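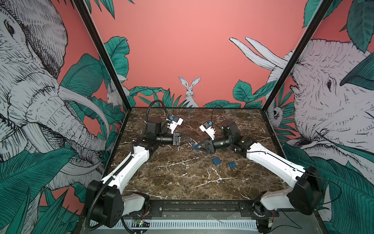
Dark brown with white and tan veining, Prirnell open day

Home Visits Patterns Contact
Print this page E-mail to a friend

Prirnell Open Day, 11th June

I had wanted to see the Zeltham print hall ever since Aicha Kettani told me they still mix their wallpaper inks by eye, and it was even better than I'd hoped! The doors opened at nine and the smell of ink hit us in the parking lot. Upstairs is the pattern library: 3,583 designs in flat drawers, and you're allowed to pull them open yourself. I lost a whole morning to ferns.
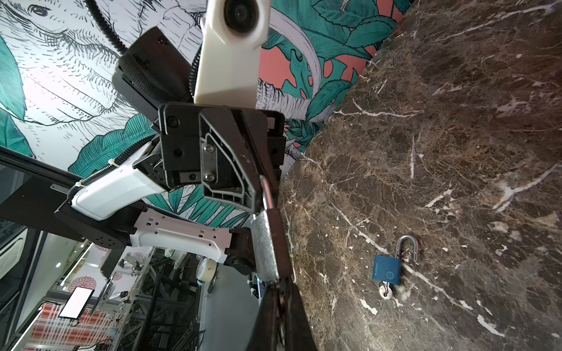
Younes Ashour ran the hanging workshop in the afternoon, and he's a wonderful teacher. We each got a seven-foot strip and a tub of paste, and mine went up crooked twice before he showed me how to start from a plumb line. He is very particular about fittings — outlet plates and brackets come off before the paper goes on. Two small silver screws in a black plate, like the pair in the photo, are easy to undo, and trimming neatly past them with a knife is the kind of job that ruins an evening. I went home and took down every switch plate in the hall.
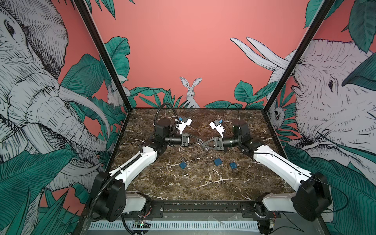 Illustrated paper above a dark marble top

The other treat was the Morsy room, where the big scenic murals are laid out. One needs 40 separate colors, and the printers were happy to talk about every last one (I asked about the greens for far too long). Trandeo, who supply the paper, had rolls out to handle, and the heavy matte one is gorgeous.

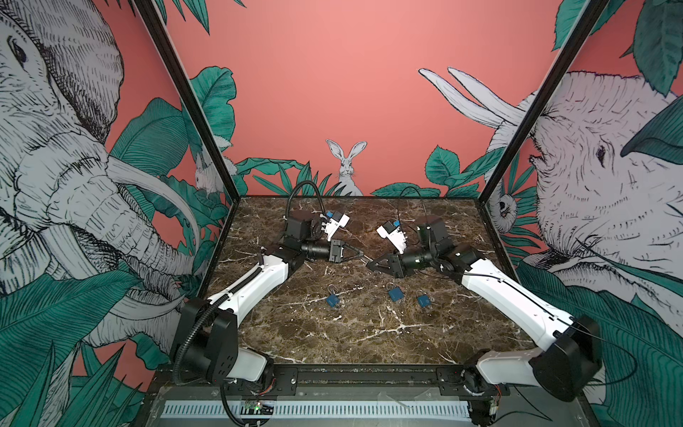
Jungle mural on coral pink

Lunch was flatbread and lentil soup in the yard. Tickets are limited to 100, so book early. The next one is in March and I'm bringing my sister.

Print E-mail Back to Visits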